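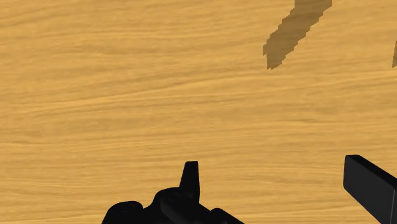 Wood grain, in my favorite color of toast.

So I have been writing letters again. Paper ones, with a stamp, that go in the blue box outside the pharmacy and then vanish for a week. I mentioned it at the bottom of my March post and more of you wrote in about that one line than about the whole rest of the thing (which was about gutters, so fair enough). A few of you asked how I got started and what on earth I find to say, and I promised I'd do a proper post. I've been putting it off because I kept writing letters instead.

It began with Danuta Sikora. Danuta and I shared an apartment in our twenties, the one over the dry cleaner that smelled like hot pennies all summer, and then she married and moved to Zedstead, and I married and stayed put, and for years we did what everybody does. We texted. Happy birthday with a cake. A picture of a dog. "We have to catch up soon!!" and then four months of nothing, and then another dog. I could have told you what her kitchen backsplash looked like but I couldn't have told you whether she was happy.

Then last winter I got an envelope with her handwriting on it, and I knew it before I even turned it over. She makes her sevens with the little bar through the middle, like her grandmother did. Inside were five pages, both sides, starting with "I am sitting in the car outside of swim practice and I have decided to tell you everything." And she did! Her mother's hip, the job she almost took, a long furious paragraph about a neighbor's leaf blower, a book she hated so much that she finished it out of spite. I read it standing up in the hallway with my coat on. Then I sat down and read it again with my shoes off.

It took me nine days to answer. I'm telling you this because if you're thinking of trying it, you'll probably have the same nine days. I kept waiting until I had something worth putting in an envelope. I'd had this idea that a letter has to be an event, with a beginning and a nice turn of phrase, and all I had was that I'd had a cold and the car needed a thing. In the end I wrote about the cold and the thing. She wrote back that the part about the car made her laugh so hard she had to read it aloud to her husband, who didn't laugh, and that was funny too.

Anyway. It's 2,642 miles from my mailbox to hers. I looked it up one night when I should have been asleep. I like thinking about that number when I drop one in the slot – all that way for the price of a stamp, and somebody walks it up to the door at the other end.

Let me do the practical stuff, seeing as that's what most of you asked for.

Paper. I started on a yellow legal pad and there is nothing wrong with a legal pad. I wrote the first three or four letters on one and Danuta didn't disown me. After that I got fussy. I bought a box of the Castance writing paper, the cream one, mostly because it was in the window and I was in a mood, and I do love it. It's thick enough that you can use both sides. The envelopes that come with it are a bit mean, though. If you go past four sheets you have to fold in thirds and then sort of lean on it, and I've had one pop open on me on the way to the mailbox. I now tape the flap. It looks like a parcel from a nervous aunt and I don't care.

Pens. I am not a fountain pen person. I tried! My sister gave me one and I had blue fingers for a month and a blue spot on the good pillowcase that is still there. If you're a lefty like me you will drag your hand through every word you write, so get something that dries fast. I use a plain Barrera rollerball, the black one with the clip, and I buy them in packs of 2 so that there's one in the drawer and one wherever I last sat down. Those of you who sent me fountain pen advice, I read all of it and I believe you.

Stamps. Buy more than you think. The single biggest reason my letters used to die in a drawer is that I didn't have a stamp, and by the time I got one the letter said "it's supposed to snow tomorrow" and it was spring. Now I keep a sheet of them in the same box as the paper. If you're writing to someone overseas, go to the counter and let them weigh it. I write to a cousin of my husband's in Hostau, a very formal older man who signs with his full name every time, and the first one I sent him came back to me three weeks later because I was short on postage. I sent it again in a bigger envelope with a note on top explaining. He answered the note first and the letter second.

When. I can't do it at night. I thought I would, I had a whole picture of myself with a lamp and a cup of tea, but by nine I've got nothing left in me but television. What works is early, around 6:30, before the house gets up, while the coffee is still too hot. I get half a page, maybe a page. Then I leave it out and add to it over the next few days, which makes for odd letters. The mood changes halfway down the sheet. Danuta's are the same. She'll be in the middle of telling me about a wedding and then there's a line across the page and it says "OK, two days later, I take back what I said about the cake."

What to say. This is the one everyone gets stuck on, and I still do too. A few things that have gotten me going: what I can hear right now. Something I was wrong about. What we ate, in more detail than anybody needs. Whatever I was arguing about in my head in the shower. I try to answer at least one thing from her last letter, so I keep it next to me while I write, but I don't go through it line by line, it starts to feel like I'm filling in a form. And I ask her one real question. Never "how are the kids." Last time I asked her what she misses about being twenty-six and I got a page and a half, most of it about a particular sandwich.

And please don't rewrite! I used to copy mine out neatly and it killed them stone dead. Cross it out and keep going. Danuta crosses out so thoroughly that I hold the page up to the window to try and see what was under there, and I've never once managed it.

I should say something about the waiting, because a couple of you mentioned that's what puts you off. It is slow. You ask something and by the time the answer comes you've forgotten you asked. I got a letter a while ago that said only "Yes! Definitely the green one!" in the first line and I had to call her to find out what I'd asked about. (Curtains.) The letters cross in the mail too, so for a while each of us was always answering the letter before last, and there was a stretch where I was sympathizing about her back while she was already telling me she'd taken up hiking. I've come to like it. My phone wants an answer from me this minute, all day long, and this doesn't want anything until I'm ready.

We still text, by the way. I don't want to sound like I've gone off to live in a cabin. She texts me when a letter arrives, just an envelope and an exclamation mark, and then there's radio silence while she reads it, and I find that I'm sitting there with my phone like a teenager, wondering if she's gotten to the part about my brother-in-law yet.

I keep hers in a boot box in the hall closet, in order, with a rubber band around each season. My daughter found it and asked if she could read them someday and I said someday, and then I went back through a few and moved that someday quite a bit further off. There's one in there about her father that I've read probably more than anything else I own. She'd never have said it on the phone. I wouldn't have known what to say back on the phone, either. I had a whole morning to think about it and I wrote her two lines, and then a page about tomatoes, and she told me later that was just right.

One more thing before I go start dinner. After the March post some of you asked if you could write to me, and I dithered about it and then I rented a box. So: P.O. Box 1246, same town as always, it's on the contact page now with the zip code. I can't promise I'll be quick. I have Danuta's last one still to answer, and the gentleman in Hostau has sent me four questions about our local birds that are going to need a trip to the library. But I'll write back, and you'll get it in black rollerball with a smear down the left side.

Tell me in the comments if you've got somebody you write to, or somebody you used to. And if anyone knows of a decent envelope that fits the Castance sheets folded once, I would really love to hear about it, I'm almost out of tape.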